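Chapter 4

Good Practice for Hand-Held Demonstration Work

Learning objectives

After studying this chapter, the reader should be able to:
describe the parts of a written demonstration procedure;
state the conditions a workstation must meet before a session opens;
explain how soft goods differ from rigid goods as test articles;
apply the acceptance rules in Section 4.5 to a set of recordings.

4.1 Introduction

Chapter 3 dealt with fixed robot cells, where guarding, interlocks and speed limits carry most of the burden of safe and orderly work. This chapter turns to a form of work in which a person performs the task directly, using hand-held grippers, and the record of that performance later serves as training material for an automatic system. The equipment is light and the forces are small. It would be a mistake to conclude that such work needs few rules. A fixed cell repeats its motions whether or not the operator is tired, whereas a demonstrator does not, and the quality of the record depends almost entirely on the care with which the session is set up and run.

The practices set out here draw on the Fellside Procedure, a set of house rules first written for the Gonwood training laboratory and later revised by Fatima Le Roux. The Procedure is short. It contains 27 clauses, grouped under the workstation, the operator, the article and the record. Readers whose organizations use a different document will find that the headings can be matched without much difficulty.

4.2 The Workstation

The workstation comprises the work surface, the floor around it, the tools and every cable connected to them. The Procedure requires that the work surface be flat, plain and large enough to hold the whole article along with both tools in their resting position. Surfaces with a strong pattern or a high gloss are not accepted.

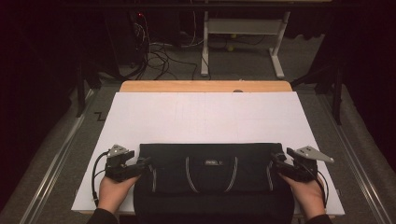 Cable routing is the subject of four clauses, more than any other single item. A cable that catches during a movement will alter the path of the hand, and the operator will often correct for it without being aware of having done so. The operator should therefore take up the starting position, with the article laid lengthwise and one gripper at each end of it, and check both cables before the session is opened. In the arrangement shown, the left cable lies in a loose loop on the board, while the right cable falls close beside the hand. Slack of this kind is acceptable provided that it stays clear of the jaws and does not pass beneath the article. Cables on the floor are to be inspected separately, and any that cross the place where the operator stands must be moved or covered.

The Procedure also fixes the operator's posture at the start of each recording. Both hands are to be held low, with the grippers angled toward the article. The starting position must be repeatable, and a mark on the surface may be used where operators have trouble returning to it.

4.3 Classes of Article

Articles are divided into rigid, jointed and soft. A rigid article keeps its shape when lifted. A jointed article changes shape in a limited number of known ways. A soft article, such as a bag or a garment, may take a different shape each time it is set down, and no written description of its starting state can be complete.

For this reason the rules for soft articles place limits on handling and leave the exact shape open. The operator is to grip a fold of the material and avoid gripping a single thin edge where a fold is available. The jaws are to be closed at a steady rate – never snapped shut – and the article is not to be dragged across the surface by one corner unless the task sheet calls for it.

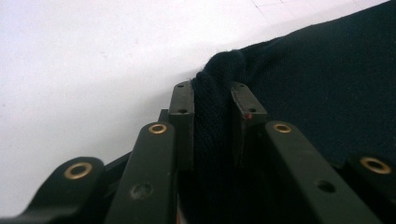
Knitted materials call for further attention. They stretch under load, and the amount of stretch varies with the direction of pull. An operator who has worked only with woven goods should complete 10 practice trials before any recording is kept. Practice trials are entered in the log and clearly marked, and they do not count toward the total for the session.

4.4 Duties of the Operator

The operator is responsible for the condition of the tools. Before each session, the finger pads are checked for wear and the linkages for free movement. A tool that binds or closes unevenly is withdrawn and tagged. Substituting a tool of another pattern during a session is not permitted; the session must be closed and a new one opened.

Continuous work is limited to 35 minutes, followed by a rest. The limit applies even when the operator reports no discomfort. At the Sutia site, supervisors may shorten the period but may not extend it.

4.5 Acceptance of Recordings

A recording is accepted, held or rejected. The decision is made by a reviewer who did not perform the task. Failure to complete the task is not in itself a ground for rejection – a clean record of a failed grasp may be of value – but it must be labeled as a failure. Recordings in which a cable restrains the hand are always rejected. The Gauthier case, discussed in the next section, shows what followed when this rule was relaxed to meet a December deadline.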